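Plerkham Table Set – read me first
Version 3, updated 2021-08-15

This folder contains the item list and the sorting notes for the Plerkham table set, a small collection of imitation fruit and vegetables with plates. The list has 357 entries. Each entry is one placing of one item: which item, which plate, and where it was before.

Contents
items.txt – names of all items, one per line
plates.txt – plate colours
placings.txt – the entries, separated by tabs
notes.txt – remarks on wear and on doubtful names

Items are named by what they imitate, for example "eggplant" or "apple". We kept the word "eggplant" and not "aubergine", so that older lists can still be compared. Plates are named by colour only. An item that lies directly on the table gets the plate value "none".

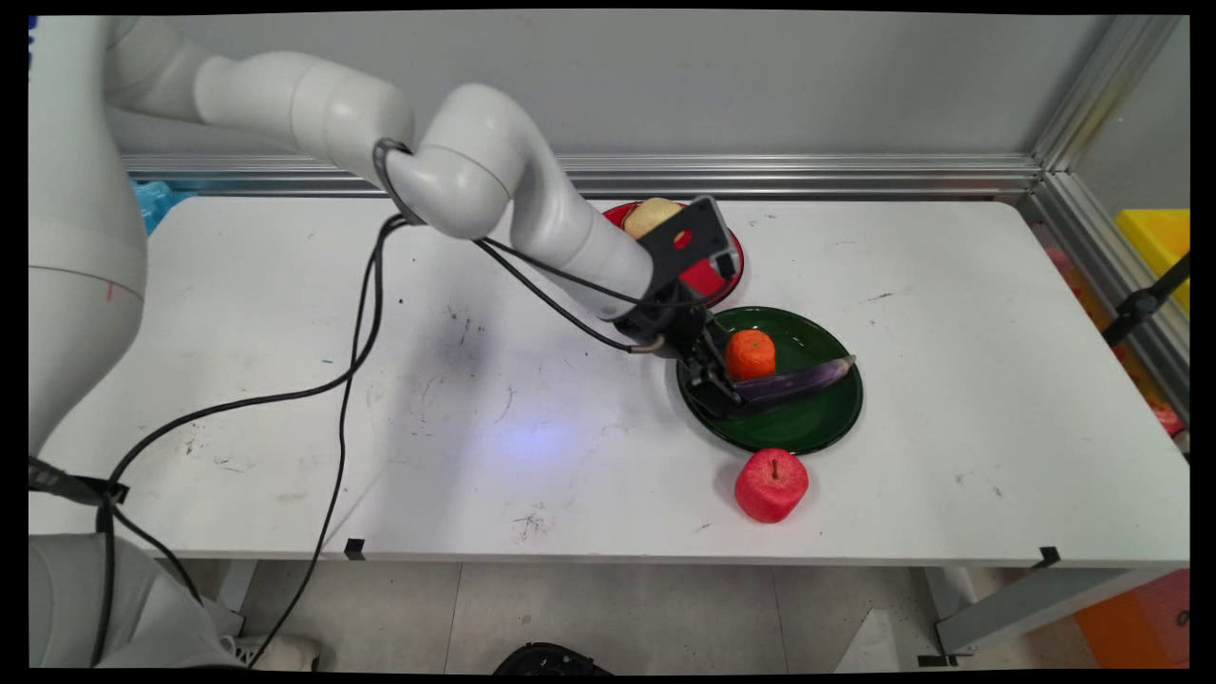 Ruppert asked whether one plate may hold 2 items in the same entry. It may not: please write one line for each item and repeat the plate colour.

Known problems
Some orange items are difficult to name, and two people can give them different names. In this case the name field says "orange, unclear". In the June version these lines were left out, now they are back.
Marks on the table top are not recorded.

Use
You may copy and change the lists freely. If you find a wrong name, please send us the line number and the name you would prefer – a short message is enough.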